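March, 6:40 in the morning

Up before the alarm again. The kitchen was cold and I let the stove run with the door open for a while before I put the bread in. Two loaves, the rye mix from Pluvley. It rises less than the old one did, and I've stopped expecting otherwise.

The oil bill came yesterday. 1,390 for the winter, and that is with the back bedroom shut since January. I put it under the clock with the others. I'll pay it when the rent from the lower field comes in, which should be before the month is out. Last year it was late and I had to ask twice.

Walked Tazi down to the culvert and back after breakfast. The water is high but clear, and the ice is gone from the north bank except in the shade under the alders. She went in up to her chest and came out looking pleased and smelling terrible. I rubbed her down in the porch with the green towel, and now that towel is finished too. One blackbird singing on the shed roof. No sign yet of the geese. I looked back in the old notebooks and they've come anywhere from the first week to the last, so it means nothing.

I spent most of the late morning on the seed trays. Onions are up in a thin line. The leeks are doing better. The peppers haven't moved and I think the windowsill is too cold at night – I'll bring them over by the stove and see. Oleo had their spring list in the mail, and I went through it with a pencil and marked far too much. Crossed out the melons. Crossed out the second kind of squash. Left in the blue potatoes, though I said last fall I wouldn't grow them again. They boil to gray and taste like any other potato, but I like digging them.

Drove to Flullberg after lunch for lamp oil, onions and a new gasket for the pump. The hardware store had the wrong size on the hook and the right size in a drawer, so that took some time. The odometer read 658 on the trip counter when I parked at home. I haven't reset it since Christmas. I don't go far.

The road past the quarry is breaking up again. They filled it in the fall and the fill has already lifted out in plates. I drove on the wrong side for most of that stretch, as everybody does. 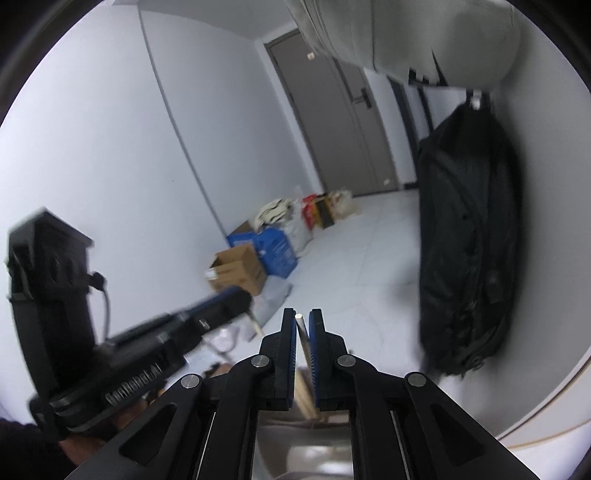
*Metal rod in the gripper, bits of light wood behind.*

Back by 3. Slept in the chair for longer than I meant to, and woke with a stiff neck and the radio talking about grain prices. Fitted the gasket while there was still light. It took 2 tries because I had the ring upside down the first time. No drip so far. I left a pan under it anyway.

Supper was soup from the freezer and the end of the first loaf. Bread was a little wet in the middle. Ten more minutes next time, or a hotter start.

Wind has gone around to the west and I can hear the loose gutter. Peppers are by the stove. Must call about the chimney tomorrow, and buy towels.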